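로봇 살 돈으로 침대를 샀다
첫 장비 예산을 짜며 배운 것들

작년 11월, 회사 회의실 화이트보드에 '빨래'라고 쓴 사람은 나다. 그러니까 이 글에 나오는 고생의 절반은 내 탓이라는 걸 먼저 밝혀 둔다.

우리 회사 린드소프(Lindthorpe)는 장기 투숙객용 숙소를 운영한다. 객실이 100실이 넘고, 투숙객이 나갈 때마다 침대 위에 남은 옷이며 수건이며 시트를 누군가 치워야 한다. 이걸 로봇한테 조금이라도 맡겨 볼 수 없을까, 그러려면 돈이 얼마나 들까. 나한테 떨어진 숙제는 그거였다. 기술 쪽 사람도 아닌 내가 말이다. 엑셀은 좀 한다(정말 좀 한다).

처음 한 일은 견적 받기였다. 플리돈(Plidon)과 포마비스(Fomavis), 두 군데에 메일을 보냈는데 돌아온 서류가 어찌나 다르던지! 플리돈은 팔 두 개에 이동 받침대를 묶은 한 세트 가격을 딱 적어 보냈고, 포마비스는 품목을 줄줄이 쪼개 놓아서 다 합쳐야 얼마인지 감이 왔다. 당연히 나는 플리돈 쪽이 싸다고 보고했다. 그리고 그날 오후에 바로 정정 메일을 돌렸다. 플리돈 견적에는 그리퍼가 없었다. 손이 없는 로봇 값을 보고 좋아했던 거다.

그때 도와준 사람이 호소다 사야카 씨다. 물류 창고 설비를 오래 구매해 온 분인데, 내 표를 보더니 첫마디가 "설치비 칸은 어디 있어요?"였다. 없었다. 교육비 칸도, 소모품 칸도 없었다. 그리퍼 손끝에 붙이는 고무 패드가 소모품이라는 것도 그날 처음 알았다. 호소다 씨는 본체 가격은 표의 맨 아래에 쓰라고 했다. 맨 위에 쓰면 다들 그 숫자만 보고 회의가 끝난다나. 해 보니 진짜로 회의가 길어졌다. 좋은 뜻으로 길어졌다.

두 번째로 배운 건 공간도 예산이라는 사실이다. 나는 사무실 구석에 책상 하나 놓고 티셔츠를 올려 두면 시험이 되는 줄 알았다. 그런데 이 일을 맡은 엔지니어 오카베 미노루 씨가 고개를 저었다. 책상은 딱딱하고 평평한데 침대는 그렇지 않다는 거다. 이불도 천, 옷도 천이니까 집어야 할 것과 집지 말아야 할 것이 같은 재질일 수도 있다. 결국 우리는 침대가 있는 방을 통째로 시험실로 쓰기로 했고, 침대와 침구와 베개 값이 내 표에 들어왔다. 재무팀의 쿠도 토모미 씨가 그 줄을 보고 전화를 걸어왔다. "이거 로봇 예산 맞죠?" 맞습니다, 맞고요.

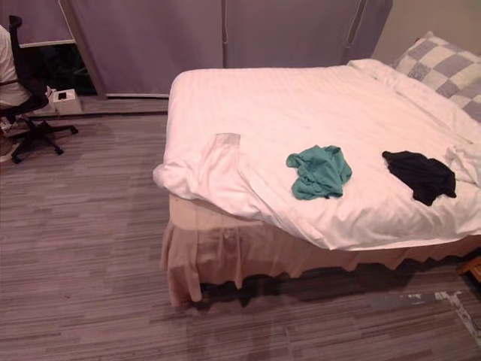

창가 시험실의 침대. 흰 이불 위에 청록색 옷과 검은색 옷이 구겨진 채 놓여 있다.

방에 처음 들어가 보고 나는 좀 웃었다. 우리 객실과 너무 비슷해서. 그런데 오카베 씨는 그 흰 천을 제일 진지하게 봤다. 청록색이나 검은색 옷은 흰 이불 위에서 금방 눈에 들어오지만, 흰 옷이 흰 이불에 섞이면 어디까지가 옷이고 어디부터가 이불인지 사람도 헷갈린다. 이게 바로 돈 얘기로 이어진다. 카메라를 어느 등급으로 살 것인가! 나는 제일 비싼 걸 사면 해결되는 줄 알았는데, 오카베 씨 말로는 좋은 카메라도 흰 천 두 장의 경계를 저절로 찾아 주지는 않는단다. 그래서 카메라는 중간 등급으로 내리고, 남은 돈은 시험 시간을 늘리는 쪽에 넣었다. 옷을 다시 흩어 놓고 지켜보는 사람의 인건비 말이다.

인건비, 이 칸이 제일 오래 비어 있었다. 로봇을 사면 사람 손이 준다는 계획서를 쓰면서 사람 손이 느는 칸을 채우려니 영 기분이 이상했다. 객실 관리 쪽의 요시다 에미코 씨가 명쾌하게 정리해 줬다. 시험 기간에는 무조건 는다, 그러니까 숨기지 말고 쓰자. 요시다 씨네 팀에서 두 명이 반나절씩 시험실에 오기로 했고, 그 시간만큼 현장에 대체 인력을 쓰는 비용도 같이 올렸다. 현장 사람들이 들어오니 목록도 달라졌다. 침대 스커트 밑으로 양말이 들어가면 어쩔 건지, 블라인드 줄에 팔이 걸리면 어쩔 건지. 엔지니어도 나도 생각 못 한 항목들이었다. 줄 정리용 고리는 몇천 원이면 사지만, 멈춘 팔을 점검하러 출장 기사를 부르면 얘기가 달라진다.

그럼 살까, 빌릴까? 나는 처음부터 사고 싶었다. 새 장비 상자를 뜯는 기분이라는 게 있지 않은가. 그런데 임대 업체 림사쿨(Limsakul)의 멜라하트 조슈쿤 씨와 통화하고 마음이 흔들렸다. 이분은 영업하는 사람치고 이상할 만큼 말리는 편이었다. 작업이 아직 안 정해졌으면 사지 마라, 빨래에서 시작했다가 석 달 뒤에 수건만 하겠다는 고객도 있더라, 그러면 그리퍼부터 바뀐다. 들으면서 좀 뜨끔했다. 우리도 그 주에 이미 수건 얘기를 하고 있었거든.

최종안은 이렇게 올라갔다. 팔과 받침대는 임대, 그리퍼는 종류를 달리해 두 벌 구입, 카메라는 중간 등급으로 구입. 침대와 침구도 구입이다. 임대 계약서는 중도 반납 조항을 특히 꼼꼼히 읽었고, 운송 중 파손을 누가 책임지는지 한 줄이 애매해서 다시 써 달라고 했다. 귀찮은 고객으로 찍혔을지도 모르겠는데 그 정도는 괜찮다.

비슷한 숙제를 받은 분이 있다면 견적을 받기 전에 하루만 현장에 가 보시길 권한다. 의자 하나 갖다 놓고 앉아서, 무엇이 어디에 놓이는지 적어 보는 거다. 나는 순서를 거꾸로 해서 표를 여러 번 갈아엎었다. 그리고 세탁비 칸도 꼭 만드시라. 시험에 쓰는 옷이랑 이불도 빨아야 하는데, 우리는 이걸 또 빠뜨려서 지금 내가 추가 예산 신청서를 쓰고 있다. 쿠도 씨한테는 내일 전화할 생각이다.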